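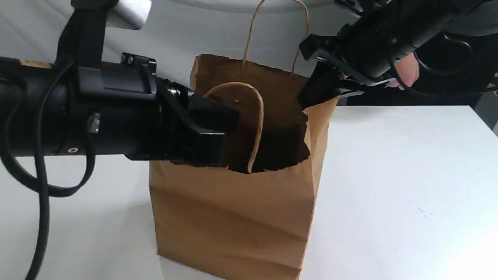 Paper carrier bags: frequently asked questions

Inimstead Household Stores supplies paper carrier bags at all of its branches and with every collection order prepared at the Cedonness depot. The standard bag is made of brown kraft paper, stands upright on a flat surface while it is being filled, and has two twisted paper handles, one on each side of the opening. Creases across the front panel and along the lower portion come from folding and do not affect the use of the bag. The answers on this page apply to customers, to account holders and to community groups that receive bags under the Biltudik scheme. This page was last revised on 26/08/2019.

What sizes are available?

Two sizes are kept in stock. The standard bag is intended for groceries, books and folded clothing. The small bag is intended for cards, stationery and pharmacy items, and has no handles. Branches may run short of the small bag at busy periods, in which case the standard bag will be given at the price of the small one.

Is there a charge?

The standard bag costs 4 pence at the till. Collection orders are packed at no extra cost. Account holders may order flat bags in cartons of 547, and the current carton price is shown on the account price list. Part cartons are not sold.

How much can a bag carry?

Customers are asked to judge the load by how the bag feels when it is first lifted. If the handles pull away from the paper, or if the base sags, the contents should be divided between two bags. Glass bottles and tins should always be divided in this way. The company cannot replace goods damaged in a bag that has been overfilled by the customer.

What is the best way to pack a bag?

Open the bag fully and press the base flat from the inside before anything is put in. Stand it on a table or counter, not on a chair or car seat. Heavy and square items go in first, against the base, with lighter items above them. Bread, eggs and soft fruit go last. Keep both handles clear of the opening while packing – a handle that has curled inwards is easily trapped under the goods and may tear when it is pulled free.

Should the top of the bag be folded over?

It may be folded if the bag is not full. Fold the upper edge outwards once, below the handle fixings only where these allow it, and do not staple it. Staples must be removed before recycling and are a common cause of scratched hands at the depot.

The rim of my bag is torn. Can I still use it?

A small tear at the upper edge does not normally matter, provided that it does not run down towards a handle. A bag with a tear beside a handle should be carried from beneath or exchanged. Any branch will exchange an unused bag without a receipt.

Can the bags be used for chilled or frozen food?

Yes, for short journeys. Moisture weakens paper, and chilled items should be wrapped or placed in a separate liner. Liners are kept behind the customer service counter and are given on request. A bag that has become damp should be emptied promptly and supported from below.

Can the bags be used again?

Bags in sound condition may be used as many times as the customer wishes. To store them, press the sides inwards, fold the base up against the front panel and lay the handles flat. They keep best in a dry cupboard, away from cookers and heaters. Many customers use older bags to hold newspapers, or to line a drawer.

How should I dispose of a bag?

Clean, dry bags may be placed with household paper for recycling, handles included, unless the local council advises otherwise. Bags marked with grease or food should not be placed with clean paper. Collection points for unwanted bags are provided at the Cedonness depot and at the Kaushik Road branch, beside the main entrance.

What is the Biltudik scheme?

The Biltudik scheme provides free standard bags to food banks, school fairs and similar good causes within the delivery area. In the year to March the scheme issued 1,088 bags to 69 groups. Applications are made on the form held at branches and should state the number of bags needed and the date of the event. Applicants will normally receive a reply in writing. Groups are asked to return any unused bags.

May bags be printed with our own name?

Printing is not offered on bags supplied under the scheme. Account holders may apply their own paper labels to the front panel. Labels should be fixed once the bag is open and standing, so that they lie smoothly over the creases. Plastic labels are best avoided, as they must be peeled off before the bag is recycled.

Whom should I contact about a faulty bag?

Faults should be reported to the customer service counter at any branch, or in writing to the Cedonness depot. Please keep the bag where possible and state when it was received. For carton orders, please also give the number printed on the delivery note – replacements cannot be sent out without it.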